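My feet still hurt, so forgive me if this rambles. The Landley craft and makers fair filled the old bus depot again this weekend, and I got there before the doors opened with a thermos and a very short shopping list (which I ignored completely). 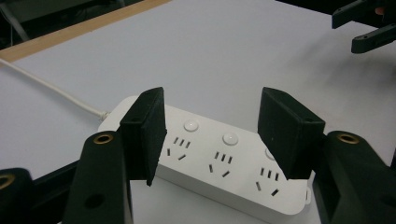 By Trinity Whitfield
Sunday, November 9, 2025

First stop was the Varela yarn stall, where I lost 45 dollars before I'd even unzipped my coat. The mustard wool is gorgeous! Then I got stuck at the bookbinding table with Aslak Rustad, who let me sew a little notebook and was very kind about my knots. He'd driven 296 miles to be there and was still cheerful.

The lunch line was long, and the dumplings were worth every minute of it. I had the mushroom ones, then went back for the mushroom ones. Coffee was weak. Bring your own, or walk across to the bakery on the corner — they do a cardamom bun the size of a hat. 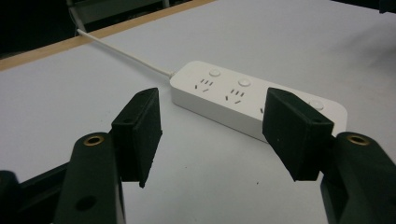 Do you have to book a stall months ahead?
Small tables go on sale in the spring and usually last into the summer, but the corner spots are taken fast, so write early if you want one of those.

After lunch I sat in on Nasrin Sharifi's block printing class. Only eight of us, aprons on, ink everywhere. My fern looks like a feather, but I'm framing it anyway. She says to use less ink than you think and press from the middle out, and my second print was much better for it.
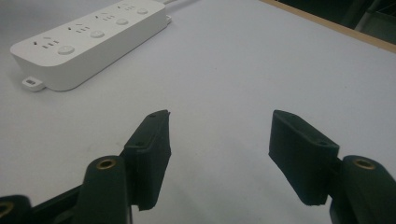

White power strip on a tabletop, Landley fair.

I finished at the Skuletti pottery corner, dithering over a blue jug. I left without it and I've been thinking about it all evening. If anyone's going next November, the side entrance on the river side had no line at all.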